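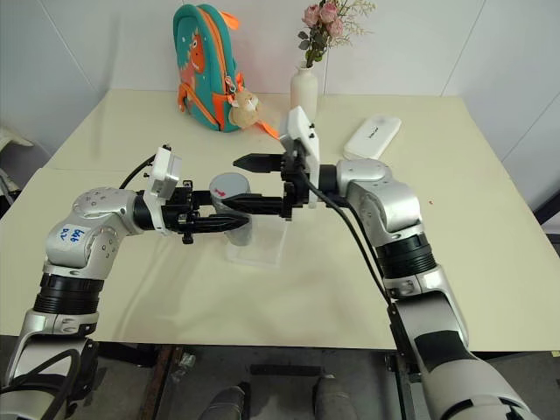

Teal dinosaur backpack, front pocket and side pocket in orange trim.

Packing order for a small kids' backpack?

Starting kindy in January. The bag has one zippered main section, a front pocket and a side pocket. The flat white case has to go in with a hat and spare clothes. Which goes first, and should the plush charm stay on?

Nidura486
Posted September 5, 2024

Flat case first, upright against the back panel. Clothes next, rolled, then the hat on top. Front pocket for small items only — a full one pulls the bag forward. Drink bottle in the side pocket. Check that the case clears the zip by 2 cm; if it doesn't, the zip will wear at the corners.

Horgan27

I'd leave the charm on. Kids find their bag faster. Ours is a Brindex, different colour, same sort of layout.

Cavaston_pack

Agree on the case. Move the charm to the top loop if it catches on the strap, and shorten both straps so the bag sits above the hips. Loose strap ends can be rolled and held with a hair elastic.

brindle_k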